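Mosaic tile in a small kitchen corner, yes or no?

chepkoech_l
Okay so we get the keys to the Brolanwood place Monday and I'm already fighting with my sister over the tile. I love it. She says it'll make me dizzy. Up to 200 bucks for grout sealer and touch-ups, that's my whole budget.

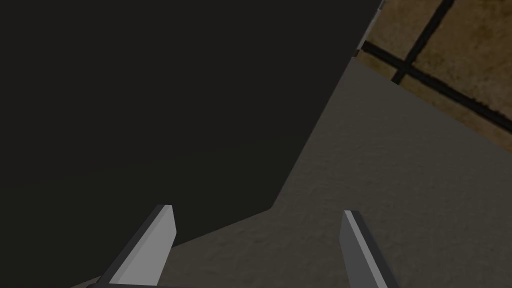

Dark block, grey surface

leif_h
Not the dizzy thing again, lol. Which grout though? Light grout behind a stove is a bad time. I scrubbed mine with a toothbrush for 20 minutes last night and it still looked like tea.

chepkoech_l
Light, sadly. But thin lines!

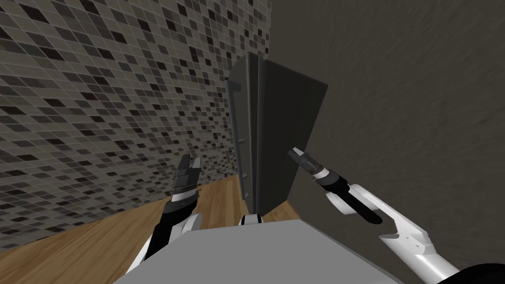

Mosaic on the left, plain wall on the right

Gunnlaugur L.
I'm with the sister, sorry. Busy tile plus wood floor plus a tall dark cabinet is a lot for one corner. I'd paint over it.

leif_h
Paint over mosaic?? Gunnlaugur no. It peels. Ask me about my bathroom in Idby.

Gunnlaugur L.
It peels if you skip the primer. Mine has held 16 months.

heidrun_ravn
Keep the tile, lighten the cabinet. A dark door next to a dark wall just disappears, and doors come off in five minutes if you've got a decent screwdriver. 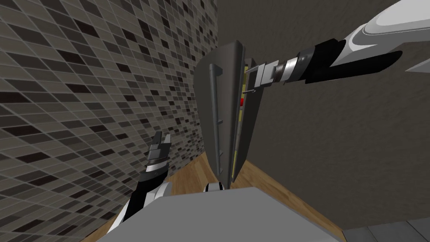 Cabinet door open

chepkoech_l
Ooh, I hadn't thought of doing the door. Cream maybe? Or that mushroom color everybody has?

Gunnlaugur L.
Mushroom is going to look like mud with those browns. Go cream, and give it 48 hours between coats or you'll get fingerprints in it (guess how I know).

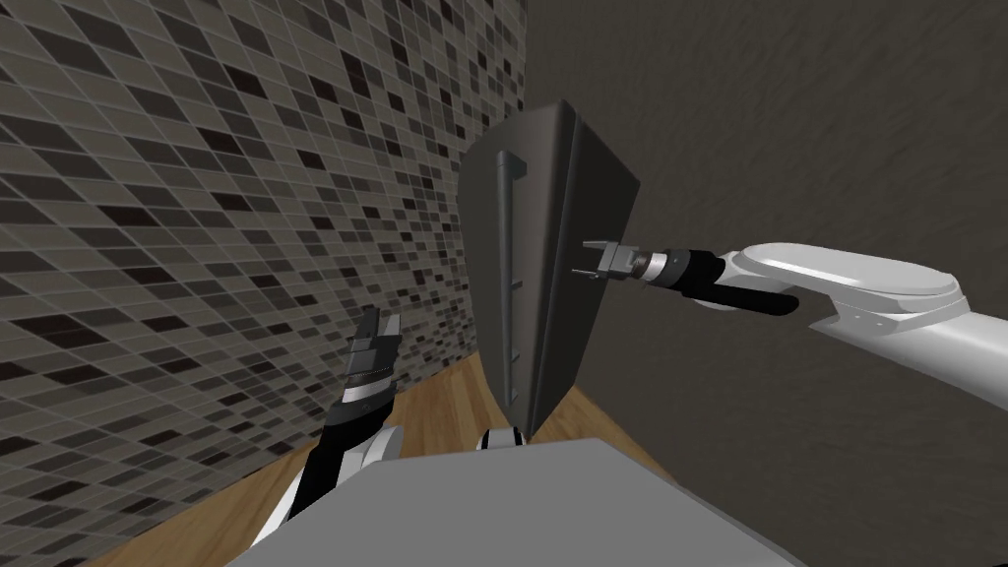

Laltorholm, January

heidrun_ravn
Cream here too! We did ours in satin and it wipes down fine. Chepkoech, do one test patch on the inside of the door first and see what your sister says.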